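Sorting out the low black cabinet

The low cabinet in the sitting area has been the worst-organized piece of furniture in the place for as long as it has been here. It is black, matte, flat on top, and it has an open section under the front edge that swallows small objects. I finally spent an afternoon on it in October. These are my notes, mostly so that I can find them next time.

First, the product question, which three people have asked me by email. The cabinet came from Pekulia and was sold under the name Lilberg. It cost 873 kroner with the delivery included. The finish has held up well. The instructions were poor, and the rear panel went in backward the first time. If you own one and the back bows outward, take it out and turn it over. The groove is deeper on one side.

The problem with the open section

An open shelf at that height gets no direct light from the ceiling. Anything pushed more than a hand's width back is in shadow, and you stop seeing it after a few days. Mine had become a parking spot for whatever was in somebody's hand on the way to the sofa. Cables migrate there too. They start behind the cabinet and work forward each time the thing gets nudged for cleaning.

I had tried two fixes before. The first was a basket, which was too tall by a few millimeters and had to be tilted to get it out. The second was a rule that nothing goes on the lower level at all. That lasted until the next evening with guests.

What follows is the method that I settled on. It is not complicated, but the order matters.

Clear the top first. The top is where you will put things down while you sort the lower level, and if it is already half full you end up using the floor. Wipe it with a barely damp cloth. Matte black shows every streak from a wet one.

Then pull everything forward to the front edge of the open section before taking anything out. I used to reach in and remove items one at a time, which meant that light things got pushed farther back by my knuckles.
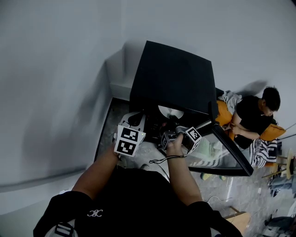

Once it is all at the front, sort by whether it needs power. Anything with a cord stays close to the wall end. Anything without a cord gets a decision: it lives on this shelf, or it goes back to the room it came from. I don't allow a third pile. The third pile is how the shelf got into this condition.

Discs and flat round things deserve a note of their own. They slide. Lying flat on a smooth shelf they work their way to the back, and you need a ruler to get them out. I now stand the flat items upright at one end, held by a cheap Haslam letter rack with the center divider bent out of the way. The rack takes up less depth than I expected and it doesn't scratch the surface.

Cables

I am going to be boring about this because the cables took longer than everything else combined.

Unplug all of them. Lay each one out straight and look for the damage that comes from being trapped under a cabinet foot: a flat spot, a whitish crease, an end that only works when held at an angle. I threw out two. One had been flattened for so long that it kept the shape.

Coil the excess in a loose loop about as wide as your palm. Tight coils look better on the day and are worse in a year. Use the reusable hook-and-loop kind of tie. I had a bag of Fleltenby ones in the drawer, which are fine, although the adhesive side picks up lint.

Label both ends. A strip of masking tape folded over into a flag is enough. Ottar Torvik pointed out in the comments last time that pen fades on masking tape, and he is right, so I write in pencil now.

The table next to it

The glass-topped table stands to the right of the cabinet, and it has the opposite problem. The cabinet hides things and the table hides nothing. Whatever is on the floor beneath it is on display through the top, slippers included. For that reason I treat the floor under the table as part of the surface. If I wouldn't leave it on the glass, I don't leave it under the glass.

Cleaning the top is the usual routine. Dry cloth first for the dust, then glass cleaner on the cloth, never sprayed directly, or it runs down into the joint with the frame. The black frame is thin and the joint is hard to dry out. Do the underside too. It collects a haze of its own that you will blame on the upper side until you have polished it twice.

The sofa got about five minutes. The orange cushions went back to the two ends and the light gray cloth was shaken out and folded. I mention it only to say that the sofa should be done last. People sit down on it while you work, and then you have to do it again.

Checking from across the room

When you are finished, go to the far side of the room and look back at the furniture from there, with the lights on. Close up you see dust. At a distance you see alignment, and a low cabinet that is out of line with the back wall by the width of a thumb is very obvious under fluorescent tubes and white walls. Mine was out — I had pulled it forward to reach the plugs and not pushed it all the way back.
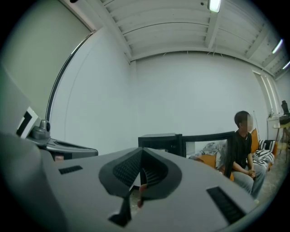 Measurements, for those who asked

The usable depth of the open section on my Lilberg is 425 millimeters, measured from the front edge to the rear panel. With plugs behind the panel you should still plan for a gap at the wall, so do not shove the cabinet flush. Ylva Nygård has the same model and cut a notch in the bottom corner of her rear panel for the cords. I haven't done that yet. If I do, I will use a fine-toothed saw and put tape over the cut line, because the coating chips.

Still open: something for the feet. The felt pads it came with have worn through on the left side, and the replacements I bought are a size too small.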